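Skundmont Makers Board > Bench & Storage > Sorting and tidying

Thread: Paper table top + tape grid for sorting switches and caps, worth it?

relaydrawer
Posted Wednesday, 7:40 pm

Ok so I finally did the big parts sort. I've been putting it off since we moved the shop to Drornville and everything got dumped into whatever box was closest. I covered the whole table with brown paper, ran blue tape over it to make squares, and put two of the blue bins on top so I could go through one category at a time. Cost me a roll of tape and an evening!

Questions for you all: how big do you make your squares, do you line your bins, and do you keep panel buttons with the switch blocks or separate? I keep changing my mind on the last one.
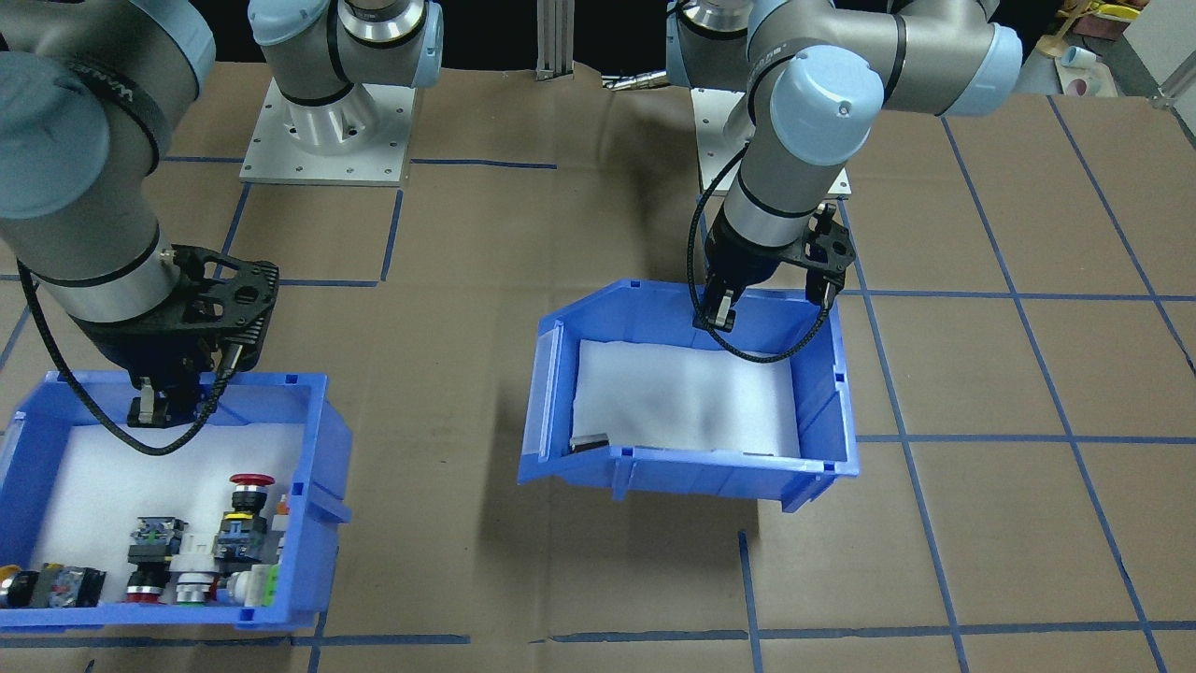 Reply 1
khadija_samir
Posted 8:05 pm

Love the paper. I did the same thing on my bench (plain kraft, the cheap stuff) and I write right on it with a marker, then tear it off when it gets gross. My squares are about the size of a saucer. Any smaller and a big stop button hangs over the line and I end up arguing with myself about which square it's in.

Buttons and blocks together, always. If you split them up you'll have 26 caps in one drawer and no clue what they snap onto. Ask me how I know lol

Reply 2
oldsolderhand
Posted 8:22 pm

Gonna disagree with Khadija here. Separate! I sort by what wears out. Caps get scratched and swapped, the blocks last forever, so the caps get their own drawer. When I go looking for a red one I want to see all the reds at once.

Also why bother with a grid if everything ends up in bins anyway? Pick one.

Reply 3
relaydrawer
Posted 8:51 pm

The grid is for the "what even is this" pile, and for laying stuff out before it goes in a drawer. The bins are for things I already know. I went with buttons and switches in one and the capacitors in the other, and I really like not having the caps rolling around with everything else. The e-stop stays with the buttons for now, don't @ me.

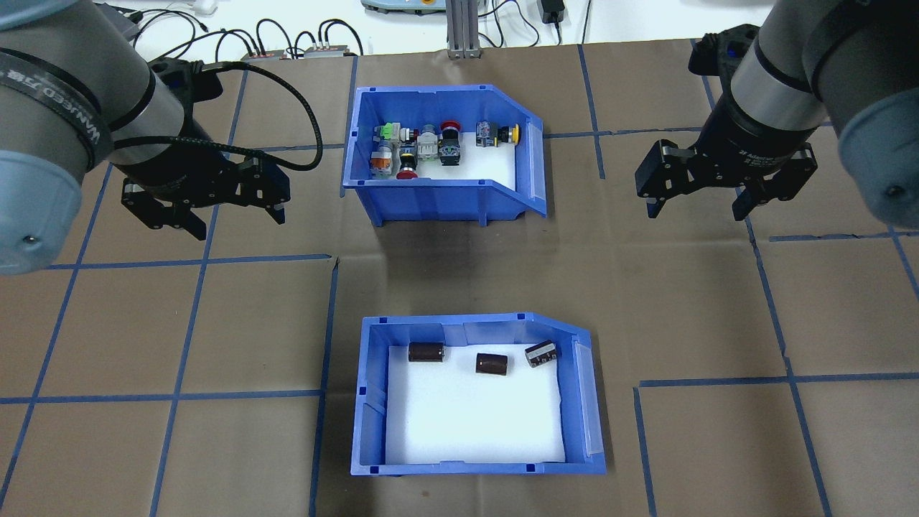
Switches in the upper bin, capacitors in the lower one

I have some 215 parts to go through total, so this is the warmup.

Reply 4
tinplate_jo
Posted 9:14 pm

Oh I like the slanted fronts on those bins. Are they the Telero ones? I've got 4 of the Çetinkaya kind with straight sides and I have to tip the whole thing over to get at the little stuff in the back, drives me nuts.

On capacitors: please check they're discharged before you toss them in together. Probably fine if they've been in a box for years, but the big ones can surprise you. I short mine through a resistor, check with the meter, and then they get a dot of paint so I know they're done.

Reply 5
relaydrawer
Posted 9:30 pm

Yep, Telero, from the surplus place. And good call, I do the meter thing but I never thought of the paint dot. Stealing that.

So I tried it oldsolderhand's way too, more or less. One bin for small stuff that matches and one bin for the whole jumble, terminal blocks and button caps and all.

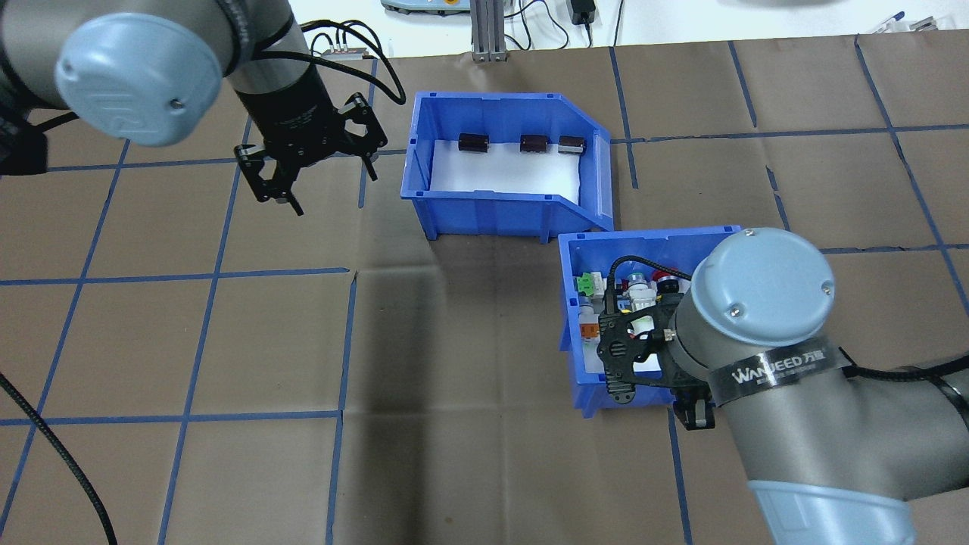

The jumble bin is faster to fill, I'll give you that. It's just miserable when you want one specific thing back out of it, and I caught myself digging with both hands like it was a bag of Halloween candy. I'd only do it again for a first pass.

Reply 6
oldsolderhand
Posted 9:47 pm

That is NOT my way! My way is more drawers. You made a junk bin and put my name on it.

Reply 7
khadija_samir
Posted 10:02 pm

He's got you there, relaydrawer. A white liner helps a ton with little dark parts though, whichever way you go. I lost a tiny black slider switch in a dark tray for most of a winter. Paper is fine, foam is nicer if you're dropping heavier stuff in.

Does your tape leave gunk on the table when you pull it up?

Reply 8
relaydrawer
Posted 10:10 pm

It's only stuck to the paper so no gunk at all. The paper does crease and you might get a little tear if you peel a line to move it, so measure first. I'm writing up the longer version for the shop page, pasting the start of it so you can tell me if it makes sense. 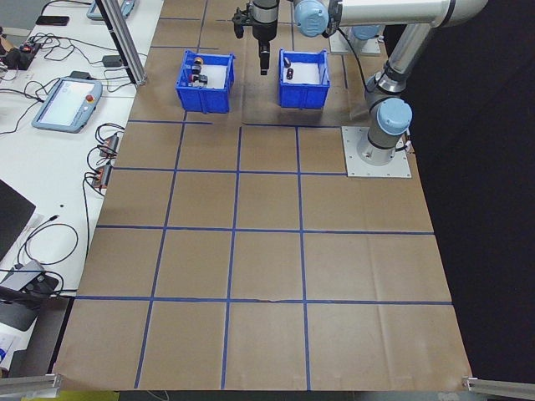
DRORNVILLE, August

We sort parts on paper. Roll it out over the whole table, smooth it from the middle, and tape the long lines before the short ones. Keep 2 bins at the back of the table and leave the squares in front of them for anything you can't name yet. Don't start a third bin until one of those is done.

Reply 9
tinplate_jo
Posted 10:26 pm

Makes sense to me. I'd add the capacitor thing near the top, before the tape part. And say what width of tape, people will ask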